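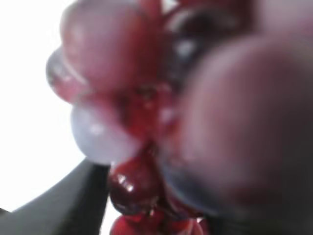
Drundum has published the results of a comparison of two gripper fingers for small, smooth, rounded items, tested with the same arm, controller and wrist camera. The items were red and pink translucent pieces packed closely together, a type of load on which depth sensing is often unreliable. At contact distance the wrist camera gives little edge information: the pieces blur into one another, highlights sit on the glossy surfaces, and an overexposed white background on one side shows no detail. The grey finger with the rounded tip can still be made out at the lower left, and the position of that tip was used as the main visual reference in the last stage of each approach.

**Test set-up**

The comparison covered the Cosov finger, a rigid design, and the Sartori finger, which has a compliant inner layer. Each was fitted in turn to the Drundum test arm and driven by the Bura controller, with no change to firmware between runs. Closing speed was fixed. Grip force was limited in the controller and logged at every attempt.

Each finger made 1,000 attempts. An attempt was recorded as a success if a single item was lifted clear of the group, held for the full dwell period and released at the target position. Lifting two items together was recorded as a fault.

**Results**

- Cosov finger: 546 successes
- Sartori finger: 60 more successes than Cosov under the same force limit
- Attempts stopped by the controller on force: 37, all with the Cosov finger

Most faults with both fingers occurred at the edge of the group, where an item moved sideways before the grip closed. Changing the exposure setting of the wrist camera reduced glare but did not alter the ranking of the fingers.

**Availability**

The full test log, the controller settings and the mounting drawings can be requested from Drundum. A second comparison, using the same fingers with a shorter focus camera, is planned for June.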